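# Table and Backdrop, May

The pages in this gallery come from the back room at the Litby, where the long table is used for paper work, small cleanups and whatever else needs a flat top and good light. The room is 16 feet long with one window on the street side and a sink at the far end. Most of the furniture came from the old Wetstead building when it closed. The shelves are newer and were put up in May.

The table gets used every day. Paper cutting happens in the morning, usually starting at 10, and the floor and tabletop get cleaned before lunch. Colored paper makes the most mess. The blue sheets come in packs of 1000 and are thin enough to tear by hand, and small bits of them end up in the sink drain and under the radiator.

Black cloth is hung behind the table for most of the year. It hides the shelf brackets and keeps light from the hallway off the work. Foam letters go up on it and come down again as needed. They are light, so a small piece of tape on the back of each one is enough. When they start to slip, the tape gets changed.
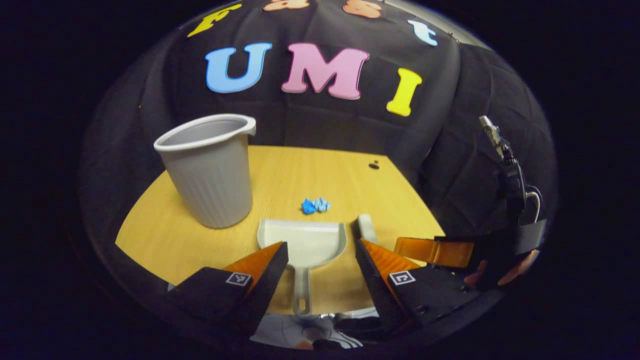

*Blue paper scraps on the table, with the white dustpan in front of them and the ribbed gray cup to the left. The big letters on the cloth read "UMI."*

The dustpan and brush are kept on a hook by the sink, next to the dish towels. They are for the tabletop only. A larger set with a long handle is stored in the hall closet for the floor. For paper, the short brush works better than a damp cloth, which makes thin scraps stick to the wood. Short strokes toward the pan pick up most of it. The last few pieces are easier to get by hand.

Cups with a spout are used for water and for dry things like beads and rice. They go back on the second shelf, upside down, after they have been rinsed. Please do not leave them on the table overnight.

## About the room

The table was sanded and oiled once last year and will be done again when the room is closed for the summer. Until then, use a mat under anything hot or sharp. Spare mats are in the flat drawer under the window, along with the scissors and the tape.

Paper scraps go in the recycling bin by the door, and foam goes in the trash. Larger pieces of colored paper can be saved in the Dogar box on the bottom shelf. Up to 726 sheets fit in it when they are stacked flat.

The next gallery page will cover the shelves and the sink corner.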